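Foam Shapes at the Lornlow Playroom

Serpil Yazıcı sorted the shape bins in September and put together this page of the foam blocks we lend out. They come in blue, yellow, red and green, and each set goes out with a maple board – please return both.

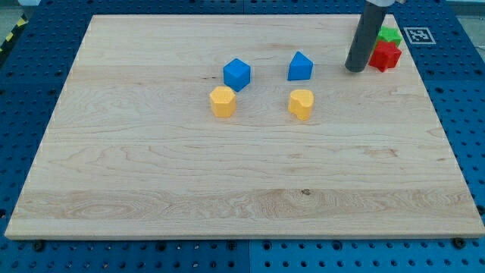
Cubes and hexagons are the easiest to stack. The hearts get asked for most, and we have 2 spare bags of them at the front desk. Wipe the foam with a damp cloth and let it dry before bagging. Loans run 3 weeks.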